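Chapter 11
The Folding Table

When the laundry service at Killen announced that towels would soon fold themselves, the folders took the news calmly. They had been told the same thing about the sorting line, and the sorting line had since acquired three new employees whose job was to stand next to it.

Keerthana Iyer had folded there for nine years. In August she was moved upstairs, given a desk she seldom sat at, and asked to fold with a pair of hand-held grippers so that a machine might learn how. Her old quota was 260 pieces a shift. Her new one was 300 recorded attempts a week, and the botched ones counted too, a policy she would have welcomed earlier in her career.
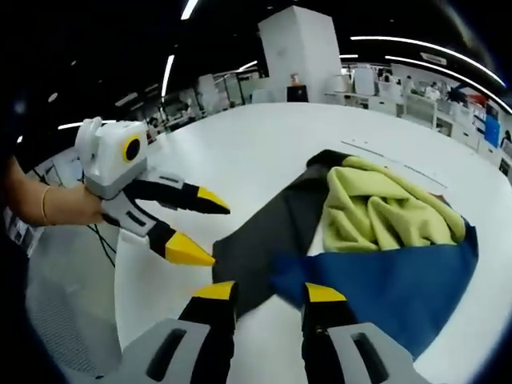

Figure 11.1 Hand-held grippers at a round table, with blue, gray and yellow-green cloth between them. Office workstations stand behind.

The pay was slightly better. The job title, "demonstration associate," was much longer. What had changed most was who got to say what good folding was. On the floor, Iyer settled that with a glance and a tug at a corner. Upstairs it was settled by a scoring sheet written by Hélène Lapointe, a capable engineer who, by her own account, kept her clean shirts on a chair.

This chapter follows the two women through their first 1,626 recordings and asks what happens to a skill once it has been collected. We begin with the older question of who owns a knack, then turn to wages, job titles and the scoring sheet, which went through a good many drafts.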